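搜索 请输入关键词 全部栏目

标定这件事，应该写进交接班

我在Jacobs的机器人维护组工作，中文不是我的母语，有些句子可能写得不太顺，请读者原谅。这篇文章只想说一个意见：机械臂的标定不应该等到出错以后才做，它应该和擦地、关气阀一样，是每个班的日常工作。

我负责的单元叫Raler，是一台机械臂，前面有一张桌子，旁边有标定板。九月我接手的时候，前面的人给我留下一本笔记，一共171条记录。我花了两个晚上读完。里面大部分是换零件、换电缆、重启控制器，写得很认真。关于标定的记录却很少，而且每一条都写在一次故障的后面。抓取偏了，先换指尖；还是偏，再换电缆；最后有人想起来，标定板被人碰过。

我的同事Gerrit Adams不同意我的看法。他认为标定做得太多，本身就会带来误差，因为每个人放板的手法不一样，看角度的习惯也不一样。这个道理我承认一半。如果每次都重新计算全部参数，确实可能越调越乱。可是检查和重算是两件事。检查只需要让相机看一次标定板，把读到的位置和上次的数值比较，差得不多就什么也不改，只签一个名字。我们现在检查一次用16分钟，其中一大半时间是在等机械臂慢慢走到位。

有人说，16分钟也是停机。我算过一次账：上一次因为偏移停机，从发现到恢复用了200分钟，而且那天下午大家的心情都很不好。心情不能写进报表，但是修机器的人都知道，着急的时候最容易拧错螺丝。

我还想说一说环境。很多手册里的标定图，背景是白色的，干净得像医院。真正的工作地方有椅子，有风扇，有人走来走去，头顶的灯有几排，栏杆那边还有另外的光。这些都会影响相机看到的东西。所以我主张，检查要在平时工作的光线下做，椅子也不用特别搬走。如果只有清场以后才能通过，那么这个结果对白天的生产没有多大意义。

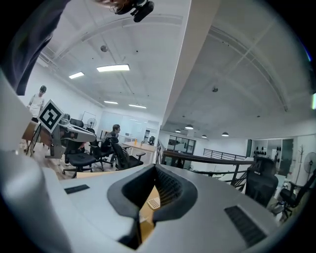 办公区里的标定板与设备支架，右侧是中庭栏杆。

另外一点是标定板本身。黑白方块印得再好，板子松了也没有用。我要求组里的人先用手轻轻推一下板的边，再看固定的螺丝，然后才可以打开软件。这个顺序看起来很笨，Clamton那边的年轻同事第一次听到还笑了。后来他们自己也这样做。

桌子也要看。桌子移动一点点，人看不出来，机械臂却会每一次都放错地方。我们在地上贴了胶带，桌脚对准胶带，30秒就能看完。至于三脚架，用完放回哪里，目前还没有统一的规定，我觉得也应该有。

供应商Flulov的培训里，标定放在最后一节，讲的时候大家已经在收拾书包。我写信建议他们把它放到第一节，还没有收到回信。在我们组里，我已经把检查表夹在交接本的第一页，Gerrit也签了字，虽然他在旁边写了一句“保留意见”。

联系我们 | 版权所有，转载请注明出处 | 返回顶部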